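Filialleitung (m/w/d) für unseren Markt in Westerberg

Drosance Lebensmittel und Haushalt, Eintritt ab September, Vollzeit, unbefristet

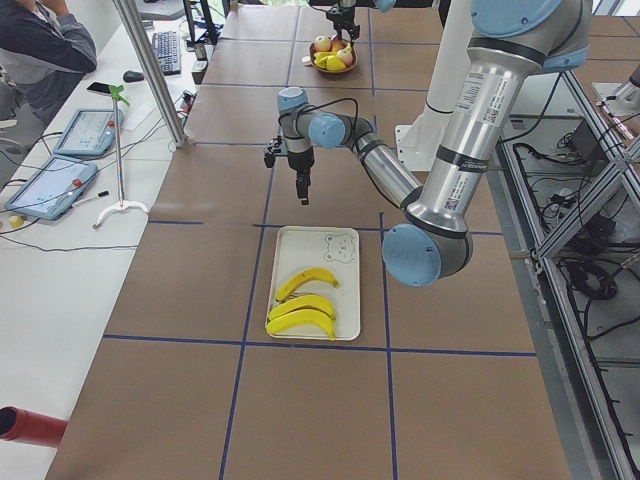
Drosance betreibt 43 Nahversorgungsmärkte in kleineren Städten und Gemeinden. Angefangen hat es mit einem Laden in Plitomton, in dem es neben Obst und Brot auch Schrauben, Einmachgläser und Schulhefte gab. Dieses gemischte Sortiment haben wir behalten. Unsere Märkte liegen meist dort, wo die großen Ketten keine Fläche unter tausend Quadratmetern eröffnen wollen.

Die bisherige Leiterin in Westerberg wechselt in die Regionalleitung. Wir suchen deshalb eine Nachfolge, die den Markt eigenständig führt. Die Einarbeitung dauert fast 7 Wochen und findet zum Teil in Plitomton, zum Teil im Markt Drurnbridge statt. Fahrtkosten und Übernachtungen in dieser Zeit zahlen wir.

Ihre Aufgaben

Sie führen ein Team aus Vollzeitkräften, Teilzeitkräften und zwei Auszubildenden.
Sie schreiben den Dienstplan und geben ihn spätestens zwei Wochen im Voraus bekannt.
Sie bestellen Frischware täglich, Trockensortiment und Haushaltswaren nach Lieferplan.
Sie verantworten Umsatz, Abschriften und Inventur.
Sie entscheiden über einen Teil des Sortiments selbst, vor allem bei regionalen Lieferanten.
Sie bearbeiten Reklamationen und sind Ansprechperson für die Gemeinde und den Vermieter.
Sie arbeiten an der Kasse und in der Warenverräumung mit. Eine reine Bürostelle ist das nicht.

Was Sie mitbringen

Eine abgeschlossene Ausbildung im Einzelhandel oder eine vergleichbare Qualifikation. Mehrjährige Berufserfahrung im Lebensmittelhandel, davon mindestens zwei Jahre als Leitung oder Stellvertretung. Kenntnisse in Hygienerecht und Jugendschutz setzen wir voraus. Der Ausbilderschein ist erwünscht und kann bei uns nachgeholt werden. Für Warenwirtschaft und Personalzeiten nutzen wir eigene Programme, in die wir Sie einarbeiten. Ein Führerschein der Klasse B ist nötig, da Sie an den Leitungstreffen in Plitomton teilnehmen.

Bewerbungen von Quereinsteigern aus Gastronomie oder Großhandel lesen wir ebenfalls, sofern Führungserfahrung vorhanden ist. Wer den Markt zunächst als Stellvertretung kennenlernen möchte, kann das im Anschreiben angeben.

Was wir bieten

Festes Monatsgehalt nach Tarif, dazu eine Zulage, die vom Jahresergebnis des Marktes abhängt
37,5 Stunden pro Woche mit elektronischer Zeiterfassung, Überstunden werden ausgeglichen oder bezahlt
6 Wochen Urlaub
Zwei freie Samstage im Monat, verbindlich im Dienstplan
Personalrabatt in allen Märkten
Zuschuss zur betrieblichen Altersvorsorge nach der Probezeit
Hilfe bei der Wohnungssuche, falls Sie nach Westerberg ziehen

Der Markt öffnet um 7 Uhr, die erste Schicht beginnt um 6 Uhr mit der Frischeanlieferung. Sonntags bleibt geschlossen. Die Spätschicht teilen Sie sich mit der Stellvertretung.

So bewerben Sie sich

Schicken Sie uns Lebenslauf, Zeugnisse und ein kurzes Anschreiben mit Gehaltsvorstellung und frühestem Eintrittstermin. Ein Foto brauchen wir nicht. Unterlagen nehmen wir über das Bewerbungsformular auf unserer Internetseite an oder per Post an die Zentrale in Plitomton, Kennwort Westerberg. Postunterlagen senden wir nur zurück, wenn ein frankierter Umschlag beiliegt.

Nach Eingang erhalten Sie eine Bestätigung. Das erste Gespräch führt Leif Sæther, Leiter Personal Märkte, am Telefon. Danach laden wir zu einem Termin im Markt ein, bei dem Sie auch das Team kennenlernen. Ein bezahlter Probetag ist möglich.

Menschen mit Schwerbehinderung werden bei gleicher Eignung bevorzugt berücksichtigt. Der Markt ist ebenerdig, das Büro liegt im Obergeschoss und ist nur über eine Treppe erreichbar. Bitte sprechen Sie uns an, wenn wir hier eine andere Lösung finden müssen.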